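Kitstead Bamboo Cutting Board with Hanging String

Home > Kitchen > Boards and Serving > Cutting Boards

In stock. Ships from the Hinby warehouse.

A plain rectangular cutting board for bread, fruit, cheese and everyday vegetables. It is made from bamboo strips glued side by side and sanded smooth on both faces. A loop of string is fitted at one end so the board can hang from a hook or a cabinet knob when you are done with it.

This is the board most of our customers buy as a second board. It is light enough to pick up with one hand and carry to the table, and it fits in a standard kitchen drawer if you would sooner not hang it. People with small kitchens tend to use it as their only board, and it does fine at that too.

Details

Material: bamboo, laminated strips
Finish: food-safe mineral oil
Length: 12 inches
Shape: rectangular, flat on both sides
Hanging loop: string, replaceable
Color: light tan. Bamboo varies, so yours may be a little lighter or darker than the one shown.
Feet: none
Juice groove: none

What it is good for

Bread is the main thing. The surface is firm enough for a serrated knife and the crumbs brush off easily. It also works well for sandwiches, apples, herbs, hard cheese and cold cuts. We don't suggest it for carving a roast. There is no groove to catch the juice and the board is too short for a large joint. For that, look at the Draltgate carving board, which is heavier and has a channel cut around the edge.

Do not chop bones or frozen food on it. Bamboo is hard but a cleaver will split the strips at the glue line.

If the board slides on your counter, put a damp dish towel under it. Take the towel away afterward so moisture doesn't sit under the board.

Before first use

Wipe it with a damp cloth and let it dry standing up. The board is oiled before it leaves the workshop, but the oil can soak in while it is in storage. If the surface looks pale or feels rough, rub in a thin coat of mineral oil and leave it overnight. Wipe off whatever is left in the morning.

Washing and care

Wash by hand with warm water and a little dish soap. Do both sides, even if you only used one - a board that gets wet on one face only is more likely to warp. Dry it with a towel and then hang it or stand it on edge.

No dishwasher. No microwave. Do not leave it in the sink.

Oil it once a month if you use it daily, less often if you don't. Any food-grade mineral oil will do. Olive oil and other cooking oils go sticky and start to smell, so keep those for the pan.

For onion or garlic smells, sprinkle coarse salt on the board, rub it with half a lemon, rinse and dry.

The string will get grubby in time. Cut it off and thread a new piece through. Kitchen twine is fine. Tie a double knot and trim the ends. Replacement string is also sold on our spare parts page.
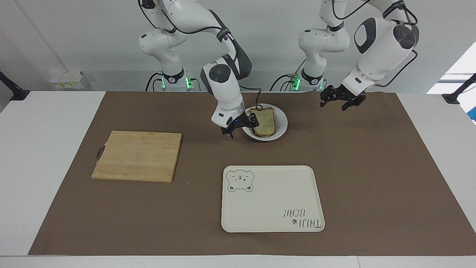

Bread and Serving

The board goes with plain tableware. A round white plate is enough for a slice or two, and a cream tray with rounded corners and a low, raised rim is handy for carrying things through. Brown paper makes a good cover for a white table if you are slicing a crusty loaf, and it can be folded up with the crumbs inside. The plate, tray and paper are not included with the board.

If you want a full bread set, Bustos makes a bread knife in a matching light tone. It is listed separately under Knives.

Price and shipping

Single board: $40
Set of two: $71

Orders over $40 ship free within the continental United States. Smaller orders pay the flat rate shown at checkout. The boards are packed flat in cardboard with no plastic wrap.

Returns

Unused boards can be sent back for a refund. If a board arrives cracked or warped, keep the packaging and write to Brenda Rivadeneira in customer service with your order number. She will arrange a replacement. Small differences in color and stripe from one board to the next are normal in bamboo and are not treated as a fault.

The next batch is due in September. If the set of two shows as sold out, leave your email on the stock list and we will write when it is back.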